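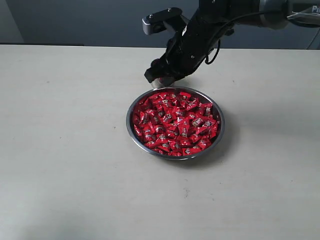
Slide 1. Wrapped sweets in a shallow steel bowl, pale tabletop.

Speaker notes, Meenakshi Solanki. Portioning wrapped sweets for the counter. Oct 1, 2019.

Start with the stock. Zulstead supplies the sweets in cartons of 412. A carton does not go out whole. It is decanted into shallow bowls, and each guest portion is taken from a bowl into a small steel cup.

Pause for the price sheet. Sarita has copies at the door.

Slide 2. Fill level. A heaped bowl looks generous and is easy to pick from, but the top layer slides when the bowl is moved. Fill it where it will stand. If it has to be carried, stop a finger's width below the rim and top up on arrival.

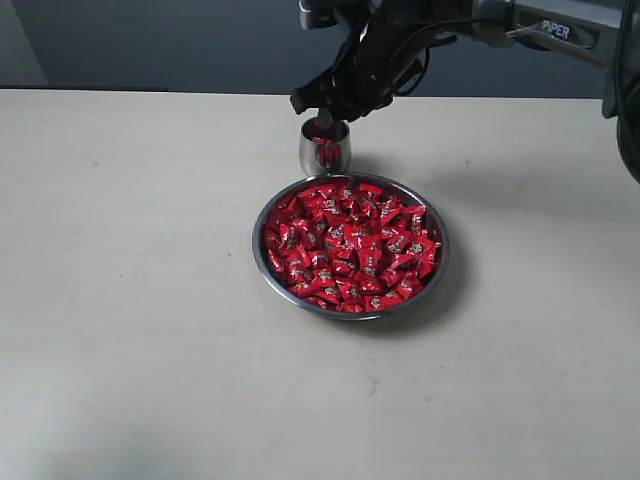 The cup stays close to the bowl during portioning. A short reach means fewer sweets dropped, and a dropped sweet goes to waste whether or not the wrapper is intact – this is the Mirkoro rule and we have kept it. Portion size is eight for a table, one for a single coffee.

Slide 3. Wrappers. Crimped edges catch on each other. Lift one piece clear before moving it across. Do not tip the bowl to pour.

Eusebio's trial in November used 32 cups per tray. Mention that the trays were too heavy when full, then move on.
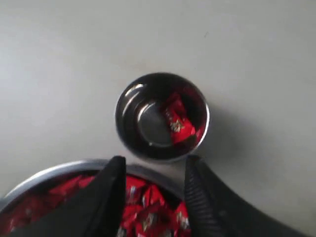 Does a single sweet need a cup of its own?
It does at the counter, where the saucer is already taken up by the spoon and sugar. At a table it can go on the saucer.

Slide 4. Cleaning. Bowls and small cups are emptied at close, washed, dried with a cloth and stacked by size. Polished steel shows fingerprints, so handle by the underside after drying.

Leave five minutes for Edem on reordering.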